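15 Aug 2020 -- glue notes, mostly

Pakel epoxy again, third batch. Mixed by weight this time, not by eye. Poured the test pucks at 800 g total, left them under the box lid. Bubbles still bad near the rim. Warming the resin first helped, I think, but I also stirred slower so who knows. Change one thing at a time!!

Sanding: started at 100 grit, went up to 2,000. Skipped a step in the middle and payed for it, scratches show when you tilt the puck to the window. Redo the 2 worst ones.

Nam-gil Chae says the Wustus hardener yellows by November if it sits by the heater. Moved ours to the low shelf. Label it, date it. The Clerketti tin is almost empty, order more befor the next pour.

Choo molds release fine without wax if left overnight. With wax they come out cloudy -- no more wax. Peeled one early, corner tore off, puck is fine.

To do
- new gloves, size M
- level the pour shelf (drips all ran left)
- ask Nam-gil about slow hardener
- clean scale, sticky buttons
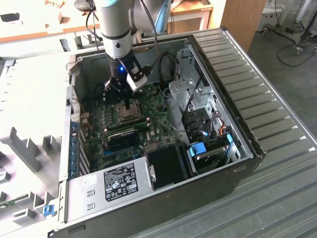
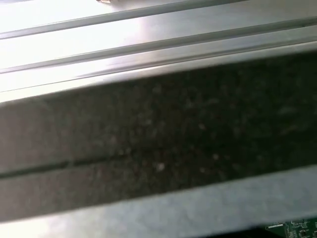
Side bench. First one: Dell board, socket bracket showing, no cooler on. Second: ridged metal, bright glare upper left.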